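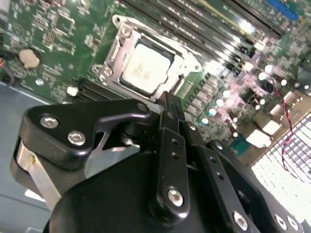 *Fig. 1. Processor in its socket on a motherboard.*

## Week 3: Buying second-hand office equipment

Read the Drurkstead case before class. The firm needed 40 desktop computers and had to choose between new and used.

**Cost over the whole life.** The purchase price is only the first figure. Add delivery, repairs, power and the staff time spent on setting up. Divide the total by the years of use you expect.

**Warranty.** Used machines often come with a short warranty or none. Ask who pays for return postage.

**Spares.** A buyer with many machines of one model can keep a few for parts. With mixed models this saving is mostly lost.

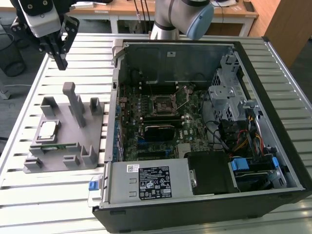
*Fig. 2. Desktop tower opened on its side.*

Akinyi Nyanda objected in last year's seminar that spares are not free: they take up shelf space, and someone has to keep a list of them. Include storage in your sums.

### For next week

- Work out the yearly cost of one used machine bought for 1,000 and kept for 3 years, with no resale value.
- Repeat with 2 repairs, using the prices in the Jaduner table.
- Bring both answers on paper.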